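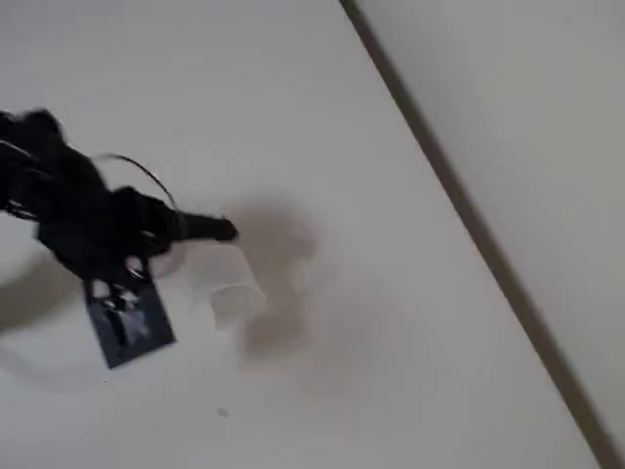 A robot arm is a machine with joints, a bit like your own arm with its shoulder, elbow and wrist. At the end of the arm there is usually a tool. If the tool is made for holding things, it is called a gripper. Grippers come in many shapes, and some have long, thin fingers. A thin finger can reach the rim of a small plastic cup without covering the whole cup. The black finger here gets narrower toward a rounded tip, and the tip is touching the cup's upper edge. The cup is tilted, so the finger has to meet it at an angle. The black cable that loops over the top of the gripper has slack in it. A cable pulled tight would stop a moving part from turning.

Open day at the Orkcombe workshop

The Naidu Robotics Workshop in Orkcombe opened its doors to school groups on 2024-08-01. Visitors were ages 8 to 12. Each group stayed 50 minutes and saw 4 stations. The notes on this page explain what happened at the cup station. They can be read by people who came and by people who did not.

What the robot has to do

The job at the cup station is called the Fasell task. It sounds easy. The robot must find a plastic cup on a white table, take hold of it, stand it upright and let go. A person does this in a second or two and does not think about it. A robot needs every part of the job broken down into steps.

Step 1: Look. A camera sends a picture to the computer. The computer searches the picture for the cup. A clear or whitish cup on a white table is hard to find, because the colors are nearly the same. The computer looks for small differences, such as the thin line of the rim or the shadow beside the cup.

Step 2: Plan. The computer works out a path for the arm. The path must not hit the table. It must also bring the finger in from a useful direction. If the finger comes in from the wrong side, it will push the cup away.

Step 3: Move. Each joint has a motor. The computer tells each motor how far to turn and how fast. The arm starts slowly, speeds up, and slows down again near the cup.

Step 4: Touch. The finger meets the cup. This is the part where most mistakes happen. A light plastic cup slides easily, and a small push can send it across the table.

Step 5: Check. The camera looks again. If the cup is standing, the job is finished. If not, the robot goes back to Step 1.

How hard should it push?

Force is the word for a push or a pull. With too little force, the cup slips. With too much force, the cup bends or shoots away. The Gurex program, which runs the arm at Orkcombe, has a limit for force. When the push reaches the limit, the arm stops and backs up a little.

You can test this at home. Lay a paper or plastic cup on its side. Using 1 finger, try to stand it up. Then try again with 2 fingers. Notice where you put your fingertips the second time. Most people put one inside the cup and one outside, and that gives a better hold. Now close your eyes and try once more. Without your eyes you must find the cup by touch alone, and you will probably move it before you find it.

Why shadows matter

An object near a lamp may cast a sharp shadow or a soft one. A small lamp makes a sharp edge. A large, wide light makes a soft edge. Soft shadows are a problem for a computer that is looking for shapes, as it cannot tell exactly where the shadow stops. Sharp shadows are a problem too. The computer may decide that the shadow is an object and send the arm to pick it up.

Questions visitors sent in

Gaurav Maurya, who runs the cup station, replied to these.

Does the robot know what a cup is?
No. It has been given many pictures with the cup marked in them. It compares the new picture with what it learned from those. It does not know that cups are for drinking.

Does it get tired?
It does not get tired, but its motors get warm and its parts wear. We check the screws and cables every morning.

Could it pick up an egg?
Not with the force limit we use for cups. We would set a lower limit and practice on a plastic egg first.

Words to know

Gripper: a tool on a robot arm for holding or moving things.
Joint: a place where the arm can bend or turn.
Force: a push or a pull.
Path: the route the arm takes through the air.

The next school visits are on weekdays in August. Groups must have 1 adult for every 5 children, and long hair has to be tied back at all stations.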